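Blue bag recycling: what changes in November
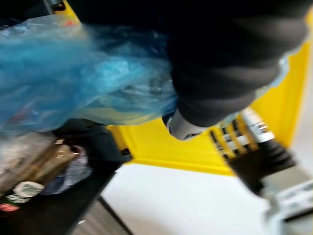
Tâm Võ wrote in to ask why the building is going back to bags at all, when the bins in the yard worked well enough for most people. The same letter asked whether anyone had looked at what the bags cost over a year, and whether residents on the upper floors would still have to carry everything down themselves.

The short answer to the first point is that the hauler changed. Our contract with Drarnow ended over the summer and the new one is with Heinonen, which collects recycling in tied blue bags and does not empty loose bins. The other two bids both came in higher. The full comparison is in the binder in the mail room for anyone who wants to read it.

On cost, each apartment gets a roll of bags twice a year at no charge. There are 84 apartments, so that means 168 rolls a year, and the price is already in the budget that was approved in the spring. If you run out early, extra rolls can be picked up at the office. Please don't buy clear or white bags as a substitute. Heinonen will leave them at the curb, and then somebody has to open them and bag everything again.

As for the stairs, yes, you still carry your own bags down. The exception is anyone on the assistance list, whose bags will be picked up from the hallway the evening before collection. Call the office to be added. You don't need a doctor's note.

What goes in the blue bag

Plastic bottles and tubs, metal cans, clean foil, milk and juice cartons. Give everything a quick rinse. Caps can stay on. Labels can stay on too.

Paper and cardboard stay separate. Flatten boxes and stack them in the cage next to the side door, same as now. Pizza boxes go in the trash if they are greasy, and most of them are.

Glass is the part that trips people up. Heinonen does not take it in bags. The nearest drop-off is the container behind the Lastix store, and the cage will also have two glass crates starting in November. The crates are for bottles and jars only - no drinking glasses, no mirrors, no baking dishes.

Plastic film, bread bags and bubble wrap are trash under the new contract. Drarnow used to accept them and several people have asked about this. We raised it with Heinonen and the answer was no for this year. Lâm Ông has offered to look into whether a grocery store nearby still has a film bin and will report back in the next issue.

When and where

Tied bags go inside the painted square by the rear gate any time after 6 p.m. on the evening before pickup. The truck comes at 7 in the morning. Bags left out earlier than that got torn open by raccoons last year, and cleaning it up cost the building $444 across the winter. Don't fill a bag so full that it can't be tied. Two half-full bags are fine.

The old yard bins will be hauled away before the first pickup. One will be kept for leaves. If you would like one of the others for your own use, tell Zdislava Machala before the end of the month. They are free but you have to move them yourself, and they don't fit in the elevator - we tried.

Other yard news

The drain by the bike rack has been cleared again. The gate latch is still on order. Ronaldo Prado has repainted the lines in the loading area, so please use the new ones and ignore what you can still see of the yellow.

The next issue will have the snow removal schedule and the new laundry room hours.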